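Tuesday, 15.40. Notebook, chores bench

Catching up before I forget the lot. Ran the chore set all afternoon with the hand-held grippers, three stations going. Vasylyna Skoryk on the log, me on the big white table, the others over by the walls.

Question from Dovmont still the same one: can a machine clear a table yet, yes or no. They want a line for the Storkudent write-up. My line today would be "sometimes, if it's a cup and you've got all day". Will think of something politer.

Where we are. Total demos banked 3,313 as of lunch. Target for this week another 400, don't think we'll make it. Policy trained on last week's lot got 46 cup pick-ups before we stopped it for the gripper pads. Good on opaque cups. Bad on anything see-through, closes too early and nudges it along. So today is mostly the see-through cup on the white table, over and over, different starting spots.
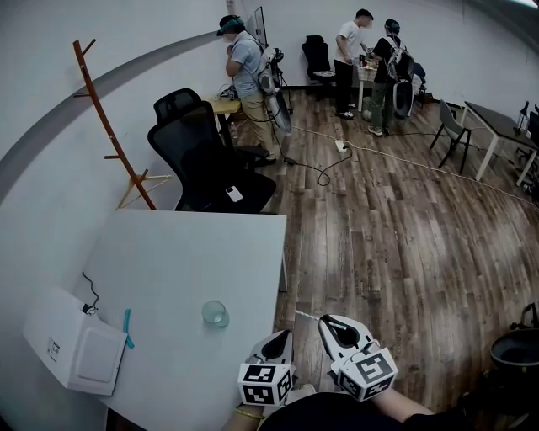 Cup station, white table. Other two stations at the back, cables everywhere as usual.

Notes on doing it by hand:
- pinch low on the cup, below the middle. High pinch tips it when you let go
- slow down for the last bit. Everyone speeds up when bored (me worst)
- keep both marker cubes facing up and out. Turn the wrist in too far and tracking drops, then the whole take is binned
- don't talk with your hands between takes!! still recording

Two-handed stuff is where it gets silly. Person does it without thinking, one hand steadies while the other one works. The policy waits for itself. Left goes in, right hangs about, left gives up. Vasylyna reckons we're starting takes with the hands too far apart so it never learns what "together" looks like. Trying a batch with grippers side by side at the start, then moving off from there.
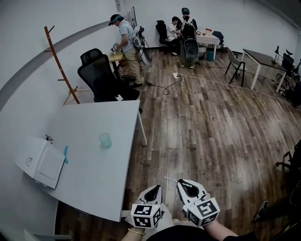

Grippers together before moving off, both cubes showing.

Did 15 like that. Feels odd but the timing is more even, will see once it's trained.

Floor cables want sorting. The leads spread right out from the strip, and with a backpack rig on you don't look down. Tape from the Jevwood cupboard, or move the strip nearer the wall. Ask Maksymiv whether there's a shorter lead, the long white one crosses exactly where you want to walk.

Shop-floor side: the bin-sorting job is miles ahead of the household stuff. Same parts, same place, same light. If Dovmont want something that works by October it's that. Tidying a table is a different animal, every table is differnt and people leave phones on chairs.

To do
- pads on right gripper, check for wear
- retrain with the side by side batch seperate, so we can compare
- cups: borrow a few more from the kitchen, all sorts
- the red and white checked cloth on the back table, does the pattern upset anything? nobody has looked
- reply to Dovmont

16.25 stopping, batteries low on two rigs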